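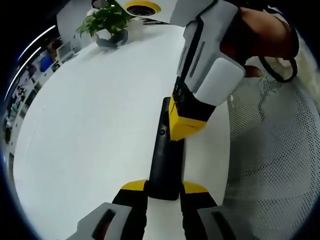
May, 9:40 am

Two-handed set, white table by the shelves. Tonantzin Becerra on grippers this morning, me on the log. Task for the day is the handoff: one gripper has the object from below, the other comes in from above and takes it, then it gets set back down. Black object, the narrow one with the round button near the top.

Target for the Skemmont set is 3,000 episodes across all tasks. The handoff share is still the thinnest part, so we stay on it through the end of the week.

Settings same as yesterday. Both wrist views recorded, fisheye on. Episode starts with both grippers open and clear of the object and ends with both open again. Anything that starts with a finger already touching gets thrown out at review, so wait for the beep.

10:15 am

First block of 30 done. Reviewed right away at the desk. Kept 22, dropped 8. Reasons for the drops:

Five where the lower gripper let go before the upper one had closed. The object tips and the operator catches it with the side of a finger. Looks fine at full speed but the width trace shows it plainly.
Two with a late start, first frames missing.
One where Tonantzin stopped to move the wrist strap.

She says the early release happens when she is watching the object and can't see the yellow tip on the far side. Suggested she count one beat after the top closes before opening the bottom. It makes each episode a little longer. I would take the longer ones over guessing which short ones are clean.

10:50 am

Second block with the one-beat pause. Dropped 3, all for tracking. The pose jumps when the upper gripper swings in close to the lower one and covers a good part of its view. The plant helps here, I think. It gives the tracker something with texture on a table that has none. Left it where it is. Please don't tidy it away between sessions, or if you have to, write the time in here so we can split the data.

Question for Hòa Lò: do we keep the pause in every episode, or mix? If every handoff has the same dead beat in it, the policy will learn the beat. The Hattar runs had that problem with the drawer task, where it sat at the handle before pulling. My vote is to vary it, short and long, but never zero.

11:30 am

Hòa came by. Answer is mix. He also wants the grip height changed more. Nearly everything in the first two blocks has the upper gripper closing at the same place near the top. From now on:

upper grip high
upper grip just below the button
upper grip wherever it lands, no planning

Switch every 11 episodes and write the switch in the log sheet, first column. Don't put it in the file name, the Rallora import script chokes on anything after the second underscore. I lost part of a morning to that last month.

1:45 pm

Swapped roles. I ran the grippers, Tonantzin logged. Harder than it looks to keep both wrists level while the top one comes in at an angle. My first several are jerky and I marked them as practice. Hand gets tired at the trigger after one block, so we are going to trade every block from here.

Also noticed I lean in when I do the low grip and that changes the view behind the table a lot. Not a fault, but worth having both operators in every condition so it doesn't line up with one grip height only.

3:20 pm

Stopped. Batteries on both units charging. Raw files copied to the Vilomgate drive, checksums match, not yet imported.

To do:
Import and run the tracking filter on all of today
Re-check the 22 from block one for the same early release at half speed
Ask about a second object with a wider body
Left gripper pad screws, tighten before next session
Log sheet is on its last page, print more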